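Ticket 408 – Folding cell 2, Cimholm laundry: picks too much cloth 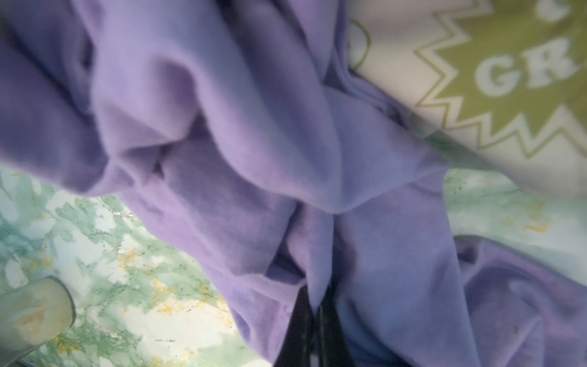
Category: Handling / soft fabrics

Reported on Friday by the afternoon shift. With the purple fleece-like cloth the Mevo gripper closes on a bunch of folds, and the operator must open the cloth by hand before the next step. Cotton is fine.

Tried so far:
– Closing force lowered. No change.
– Approach height raised by 20 mm. Better, but it misses thin pieces.
– Restarted the Platov controller. No change.

Effect on staff: since September we have one person at this table, before it was two. She now stops her sorting around 20 times per shift. She asks if fleece can go back to the manual table until this is solved. I support this.

Status: waiting for answer from Palacios support.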